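Plernero Fire Protection District
FOR IMMEDIATE RELEASE
Wednesday, January 24, 2018

Smoke Alarm Program Returns to Dallton Homes in April

DALLTON – The Plernero Fire Protection District will again install free smoke alarms in private homes in Dallton this spring. The program is open to every household inside the district, for owners and also for renters.

In the past year our crews have visited 98 homes in Dallton. In 68 of these homes, at least one alarm did not give a sound when the test button was pressed. In most cases the battery was removed or the alarm was too old. The district considers this result serious and has decided to continue the visits.
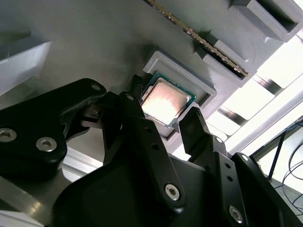
The district has purchased 2,000 new alarms for the program. The cost is shared with Dağdelen Hardware, which has its store on the main street of Dallton and which also supported the program in the past year. The alarms have a sealed battery, so the resident does not need to change it. They must still be tested once each month.

A visit takes less than one hour. Two firefighters will come to the home, place the alarms on the ceiling outside the bedrooms and on each floor, and speak with the family on how to leave the house in case of fire. Residents are kindly asked to keep dogs in a separate room during the visit. 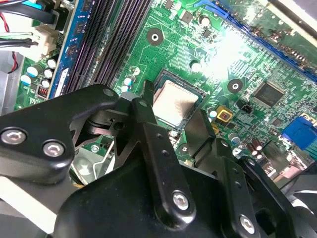 Households in the Grukitz neighborhood will be served first. The houses there are older and stand close together, and two kitchen fires occurred there in the fall. A letter with the visit times will be sent to all addresses in Grukitz before the end of March. Other residents may request a visit from the first day of April, by telephone or at the front desk of the station. 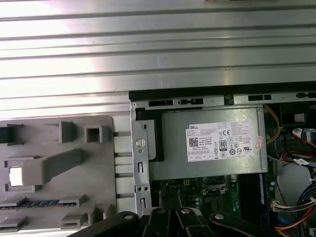 2 min read

The firefighters will wear the district uniform and will show a card with their name. They will never ask for money. If a person at the door asks for payment for a smoke alarm, please do not let this person in and call the police.

Residents who cannot hear a normal alarm well may ask for a model with a strong light. The number of these models is limited, and we ask that the request is made early.

Plernero Fire Protection District
Office of Fire Prevention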